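Brerley Adult Learning Program
Progress report to the Kjærgaard Fund, second reporting period
Prepared by Eyvindur Frandsen

The program offers evening classes in reading, writing and everyday maths to adults in Brerley and the outlying farms. Your grant pays for tutor hours, books and the bus. The period covered ends in October. 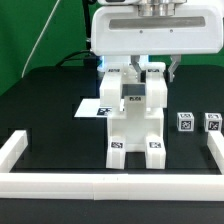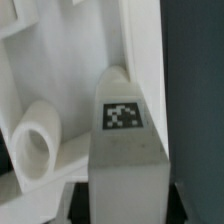
Enrolment

We had 77 learners on the books at the end of the period, against a target of 50. Most of the growth came from the Tuesday-style drop-in format we borrowed from the Zurnon library, where people can start in any week of the term. Six learners left before finishing. Four of those moved away for work and two found the evening start too early after a shift at the cannery.

Classes

Reading and writing ran in two groups, both starting at 6.30 pm. The beginner group is full and has a short waiting list. The second group worked mainly on forms, letters and emails, at the learners' request – tenancy papers and licence renewals came up most often.

Maths was slower to fill. Kári Þorgeirsson took it over midway through the term and changed the order of topics so that pay slips and household bills came first, with fractions later. Attendance has been steadier under the new order. We will keep it for next term.

Transport

The bus from Drurnari is well used on the way in and less so on the way home, as several learners get a lift back with family. The operator has asked us to confirm numbers by noon. We have agreed to this.

Spending

Tutor hours are on budget. Books came in under, mainly owing to a second-hand set of readers from Zurnon. Transport is over by nearly 20 per cent after the fuel surcharge. We ask for your approval to move the unspent book money across to cover it. No increase in the total grant is requested.

Problems

The heating in the small classroom failed twice and one session was cancelled. The landlord has replaced the thermostat. We are still short one tutor for the beginner group and have readvertised the position.

Next period

– Open a second beginner group once a tutor is hired
– Trial a later maths class for shift workers
– Finish the learner survey and send you the results with the next report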